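Robot arms try small assembly work in Musinton

Can a machine do the small jobs of the home and the shop yet? The robotics firm Drorine thinks the answer is close to "sometimes". Since October the company has been testing robot arms at its workshop in Musinton, and the first results are mixed.

The tests cover 16 chores. Half of them come from the household, such as folding a towel, closing a zipper or putting cups on a shelf. The other half come from small shops and repair counters, where workers must hold a part, turn it and fit it to another part. Each chore will be repeated 1000 times before the company publishes its full report.

According to Drorine, the arms are good at lifting single objects from a flat table. They have more trouble when two arms must work on the same piece. One arm has to hold still while the other one pushes, and a very small mistake in the angle can make the part slip. The soft ribbed fingers used in these trials bend a little under pressure, and the company says this forgives many small mistakes. 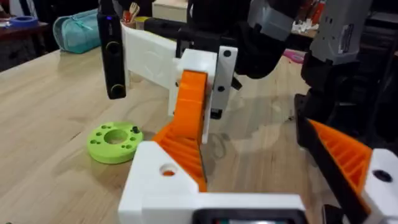
When could shops use it?

The repair chain Ondrejka, which has six counters in the region, follows the tests with interest but has not ordered anything. The chain says a person at the counter still finishes a simple fitting job in a much shorter time, and can also answer the customer during the work. It would consider a trial if the arms could work in the evening without a person watching them.

For homes the wait will be longer. Drorine says a kitchen changes every hour, and a robot that learned on one table can fail on another table with different light. The company has collected some 2000 hours of practice so far, most of it on the same few tables.

The next part of the tests will move to a small shop in Urness, where the arms will sort returned goods in the back room. The full report is expected after that.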